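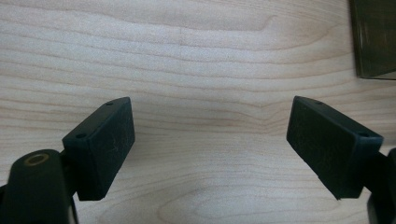 Forum > House and Home > Furniture > Tables and Desks

New posts Search Members Log in

Is the yearly oiling of tabletops a racket?

facundo_d
I bought a light wood table from Brunet in December. With it came a care leaflet, and the leaflet wants me to buy a lot of things. A cleaner. A "nourishing" oil from Brorico, to be put on every six months. A special cloth. If I skip any of it the wood will, I'm told, "dry out and lose its life." The wood is dead. It was dead when they sawed it.

My grandmother had a kitchen table for her whole adult life. She wiped it with dish soap and a rag, and it is now in my cousin's house with my cousin's kids doing homework on it. It has stains. It also holds up plates.

So what does the oil do that I should pay for it twice a year? I would like an answer from somebody who doesn't sell it.

Facundo Domínguez

millrace71
The leaflet is sales copy, agreed. But you're mixing up two things. A bare or oiled table has very little between the wood and your spaghetti sauce. Oil that cures leaves something in the top layer that slows water down. It wears off where people eat, so you add more there. "Nourishing" is nonsense. Topping up a finish is not.

Find out what's on the table now. If it's varnish or lacquer, rubbing oil on it does nothing except make it sticky.

facundo_d
The leaflet says "natural treated surface." I called the store. The man said it was "a kind of oil, or a wax." I asked which. He said both were good.

G. Wolde
I refinished furniture for a living for a long time and I'd say half the leaflets I saw were written for a different product than the one they came with. Put a drop of water on a corner underneath the top, where it won't show, and another in the middle where you eat. Wait five minutes. If both bead up, put the wallet away. If the middle one soaks in and goes dark, the finish is thin there and you should do something about it.

That's the test I trust. The calendar means nothing. A family of six wears out a table faster than a man who eats over the sink.

timothee_a
I don't buy the water drop test. Underneath is often not finished the same way as the top, so you're comparing two different surfaces and calling it evidence. I've had tables that were sealed on top and raw below. All you learn is that the factory saved money.

G. Wolde
Fair. Then use a spot on top that gets no wear, under the fruit bowl for instance. The idea is the same.

timothee_a
Better. Still, beading tells you there's wax, and wax beads beautifully while doing next to nothing against a hot pan or a glass of wine left overnight. People see beads and think they're protected.

sandpaper_sue
I oil mine every spring and it looks gorgeous every single time, I don't know why everyone has to be so grim about it! You put it on, the grain comes up, you wipe it off, you have a coffee. It's a nice afternoon. I use the Nutier one and I've been happy with it for years.

facundo_d
I have no quarrel with a nice afternoon. But "it looks gorgeous" was true of my car after I washed it. How do you know it's protected? Did you ever leave a patch alone and compare?

sandpaper_sue
Who leaves a patch of their dining table alone??

facundo_d
Someone who wants to know.

millrace71
I sort of did, by accident. We have a leaf that lives in the closet and comes out for holidays. The main part got oiled yearly, the leaf never. After eight years or so the main part was darker and more yellow, with rings. The leaf was pale and clean. Of course the leaf was in a closet, so it proves nothing either way – but the yellowing is real, and the leaflets don't mention it. Linseed-type oils will yellow a pale wood. If you bought the table for the light color, think about that before you open a can.

facundo_d
Well, that's the first useful warning in this thread, and it came from a closet.

The Brorico label says "preserves natural tone." It doesn't say how, or for how long, or compared with what.

G. Wolde
They all yellow some. Ones sold for pale woods often have a bit of white pigment mixed in to hide it. That works up to a point, then you get a chalky look in the pores if you overdo it. Try it underneath first.

One thing I won't joke about: oily rags. Drying oils give off heat as they cure and a balled-up rag can catch fire without a match anywhere near it. Spread them flat outdoors till they're stiff, or put them in water in a metal can with a lid. If the leaflet skips that and finds room for a special cloth, I'd think poorly of it.

facundo_d
It skips that. It has a whole paragraph on the cloth.

timothee_a
Then I withdraw some of what I was about to say in defense of leaflets.

For the record, my own view: buy one small can, use it when the eating spots look dull and water goes in. Skip the cleaner, mild soap is fine. Mats under hot dishes do more than any oil.

facundo_d
Did the drops this morning, with the second one under the fruit bowl. Both beaded. The one where I eat went flat a little sooner, or I wanted it to. I am buying nothing until it goes dark.

Thread closed to new replies. Comments remain open.

Comments

M. Czarnecka
Read the whole thing hoping to learn which oil to buy and came out with a bar of soap.

pons_t
Nobody brought up refinishing. A solid top can be sanded back once or more, a thin veneer can't, and I'd want to know which one I had before listening to anyone about oil.

Guest
My Brunet table came with the same leaflet. Mine is painted.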